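Bench notebook, two-arm cell
2 October 2024, entry by Kaj
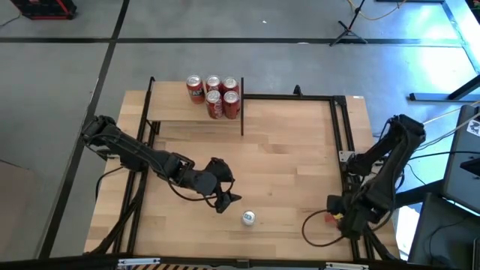
Cell rules, second pass

Went through the old list with Mayuree before lunch. Half of it dates from March and was written for one arm. Revised version below. Amnuay still has to read it.

1. Anything not in the task comes off the wood before the arms are enabled. Pens and tape count.
2. Stock waiting for a run stays on the shelf. Cans go up there with space at the sides for the fingers.
3. One person runs, one person can reach the stop. If the second person leaves, pause both arms.
4. No hands over the table while either arm is enabled, even if it has been still for a while.
5. Speed cap is 33 percent for any new script. Raise it after 6 clean runs in a row, and log who raised it.
6. Gripper cables: check the loops by hand at the start of a shift, arms disabled. A loop should clear the fingers through full wrist travel. If it needs tape to do that, reroute it.
7. Keep the floor inside the tape lines clear when arms are enabled. Visitors stand outside the lines.

Argued over number 3. Theerawat wants solo runs allowed for replays that have already passed. I said no for now. Two arms share the middle of the table, and a passed replay still assumes the objects are where they were last time. Left as written, will bring it up again when Waraporn is back.

Number 6 is the one we skip most. The loop by the right gripper lies out over the wood, so look at that one first.

Also changed the log sheet. It had a box for "area clear" that everyone ticked in advance. Now it wants initials and a time, filled in at the cell.

To do:
- print the list large enough to read from the desk
- ask Fodico for spare cable clips
- move the old sheet to the Ustero folder, don't throw it out
- Mayuree to check rule 5 against the controller default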